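Wollow issues good-practice guide for recording hand tasks used in robot training

Wollow has released the second edition of its good-practice guide for recording human hand tasks, the first-person material that robot developers use to train manipulation models. The guide applies to sites where a person wears a head-mounted camera and handles everyday objects at a desk or bench. It takes effect in May for sites that already hold a Wollow listing. New applicants are assessed against it from now on.

The first edition dealt mostly with file formats and camera calibration. The second moves most of its weight to the workplace and the person doing the recording. It runs to 70 clauses, of which 19 are mandatory. The remainder are marked "recommended" and will be reviewed at the next revision.

Under the mandatory clauses, an operator may not record for more than 90 minutes without a break away from the station. Written consent must cover the type of task, the length of time the recordings are kept and the classes of organization that may receive them. Consent can be withdrawn, and the site has to be able to find and delete every recording made by that operator. Sites that store recordings without a link to a consent record will not pass.

"The deletion clause is where most of the early comments landed," said Lizeth Ayala, who edited the text for Wollow. "Several sites could delete the original video but had no way to trace the cropped and relabeled copies. The clause now covers derived files explicitly."

Handling rules are set out by task class. For containers with lids, both hands should stay in view from first contact to release, and the operator should not lean over the object to the point where the head shadow covers it. Failed attempts are to be kept and labeled as failed. The first edition allowed them to be discarded, a practice that several developers objected to on the grounds that it left models with no record of slips and regrasps.

Station layout gets its own section. Fixed equipment such as network hardware may remain on the work surface, provided it is kept clear of the handling area and its cables do not cross the path of either hand. Cable hatches are to be used where the desk has them. Dividers between neighboring stations are recommended, mainly to keep other people out of the recording. Station numbers may be visible, but documents, screens with personal data and name badges may not.
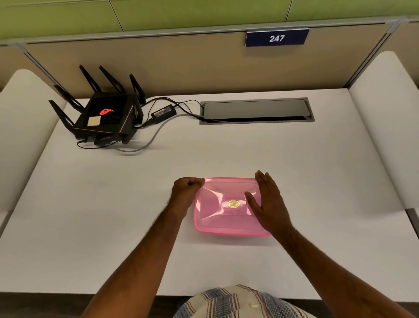 Clothing is left to the operator, with one exception: loose cuffs must be rolled or pinned above the wrist for any task in which finger position is annotated. Gloves are permitted only when the task calls for them and must be noted in the session log.

Dutari and Ogunleye, which both run recording sites, took part in the trial of the draft. The trial covered 160 sessions. According to the summary attached to the guide, the most frequent fault was an incomplete session log, followed by a camera angle that lost the near hand at the front edge of the desk. The guide now asks for a short test clip to be checked before each session and again after any break.

Cristian Restrepo, site operations lead at Dutari, said the log requirement adds work at the start of a shift but that the fields are fixed and can be filled from a template. He said the company would have preferred a longer changeover period for sites with older camera mounts. Those mounts remain acceptable if the test clip shows both hands throughout.

Audits will be carried out by Fasness. Listed sites will receive a checklist before the first visit, and any site that fails a mandatory clause must correct it and submit new sample sessions. Comments on the recommended clauses can be sent to Wollow through the form on the guide's download page. A question session for site managers is scheduled for Thursday.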